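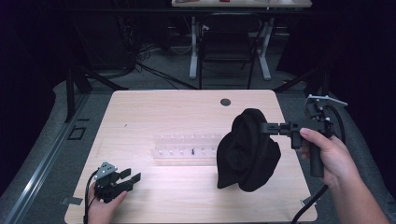

Black cap over the right half of the table, clear rack behind.

July 22, 2019

Cap day, finally. I've been putting this off since April, when Erhan dropped the first bag of hats on my bench and said they only needed "a quick sort." There is no quick sort with hats! A T-shirt has a front, a back and a fold line, and you're done. A cap has a crown that wants to be round, a brim that wants to stick out, and an inside that swallows whatever you put next to it.

The plan for the week is to work out how we want to put headwear away on the small table with the clear rack, so that Ilari can write it up for the Nestley storage sheet. Nestley wants one page per kind of thing (gloves are done, scarves are done, belts are a mess, see my earlier grumbling). Caps are page 41 in his numbering, don't ask me how he got there.

Started with the soft black one. I like it and I hate it. The fabric has so little body that it takes a new shape every time it's lifted. Pick it up high on the crown and you get soft folds down the side, the opening swings around, and the brim part just hangs there like a dog's ear. Hold it by the brim and the crown drops into a pouch. Neither is wrong, but they land differently, and the landing is what I care about.

Things I tried, in the order I tried them:

Crown pick, straight down onto the table. It sits, more or less, but the back edge tucks under itself. Looks fine from the front and then you turn it and there's a lump.

Crown pick, lowered slowly with the brim touching first. Much nicer. The brim finds the tabletop and the rest settles behind it. This is my favorite so far and I'd do it this way at home.

Brim pick, crown dropped over the top of the rack. Looked great for one cap. With a second cap over the first they slid off together – twice – so that's out unless we get something with a higher edge.

Pushing the back half of the crown into the front half, the way they do in shops. Saves a lot of room. Ilari loves it. I don't, it leaves a dent in the soft ones that I couldn't get out by hand, and I wouldn't want to do that to somebody's good hat. We argued over it for most of the coffee break and settled on "stiff caps only, and ask first."

The rack itself: good, because you can see what's behind what. Bad, because it shows every fingerprint. I wiped it down before starting and it needed wiping again before lunch. Also it wants to sit further back on the table. Where I had it, a cap held out over the right side hides that end of it completely and I was placing from memory. Move it back a hand's width tomorrow and mark the spot with tape.

Table is fine. Rounded corners are a real improvement on the old Parker one, which caught my sleeve every single time I walked around it. The pale wood is nice with dark fabric too, you can spot lint right away (there was lint).

Erhan came by after lunch with the supplier list. Tawfik can do a small peg board, Brelotard has a taller divider with slots. I'd go for the divider. Pegs are OK for caps with a strap at the back but they poke a bump into anything knitted, and there are plenty of beanies in bag two. Order number for the divider is 442 if anyone gets to the catalog before I do. He thinks we have 139 left in the supplies budget for this, so one divider now and the rest can wait.

Still open:
– Do beanies get folded in half or rolled? I say folded, Erhan says rolled, Ilari says he'll draw whichever we pick.
– What to do with the wide sun hats. They don't fit anywhere. Top shelf, flat, nothing on them?
– Brims all facing left or all facing out? Facing out looks tidier, facing left is easier to grab. Leaning left.
– Lint roller. We need one. Put it in the drawer with the tape, please, and leave it there.

I've got 7 caps set aside for tomorrow, stiff and soft mixed, and I want to do the brim-first landing with all of them before I believe in it. If the stiff ones behave I'll hand my notes over to Ilari in the afternoon and start on the beanies. The soft black one stays on my bench in the meantime, I'm not finished with it.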